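Picking Tools Out of a Bin, Part 2: Getting the Arm to Reach In Without Hitting Anything

Posted 21 Jun 2021

OK, so in part one we got the cell wired and the controller talking to the laptop, and a bunch of you wrote in asking when we'd get to the fun bit. This is the fun bit! By the end you should have an arm that goes down into a metal bin, closes on a tool handle and comes back out without dragging the bin along.

First job: stop the bin from moving. I can't say this loudly enough. My first try had it just sitting on the tabletop, and every time a finger brushed a wall the whole thing slid a little and all my taught points were garbage. Two spring clamps on the edges fixed it (put them up at the back corners, away from where the wrist swings). Then put blue tape on the table for anything else that has to go back in the same spot. Tape is cheap and you will bump things.

Next, teach the bin frame. Jog the fingertip to one inside corner, record it, go along the long wall, record again, then a third point on the short wall. Go slow. I run at 8 percent override for this and I still keep my thumb ready to let go of the enabling switch. 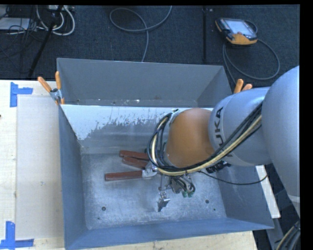
Now for the approach height. Set a safe point 300 mm above the bin floor and make every single move go through it, in and out. It feels wasteful, I know, but the wrist is a lot fatter than the fingers, and the wall will catch it (or your cables) way before the fingertips get anywhere near trouble. Min-kyu Won talked me into adding a second check that refuses any wrist pose too close to a wall, and I put that in our Tornum script as a simple box test. Four lines, super easy.

About cables: leave enough slack for the wrist to turn all the way both directions, then run the full rotation by hand-jogging before you let the program do it. Watch the loop near the wrist the whole time. If it goes tight, stop and re-tie.

For your first picks, use tools with similar handles and point them all the same way. Leave a gap between at least two of them. Once that's working you can start piling stuff up and making a mess, but give yourself an easy win first.

Grip on the handle, close to the middle, and lift straight up before you do anything sideways. I closed at 88 on the Noh gripper's force setting, and yours will probably want something different, so start low.

Part three is the camera, hopefully in July.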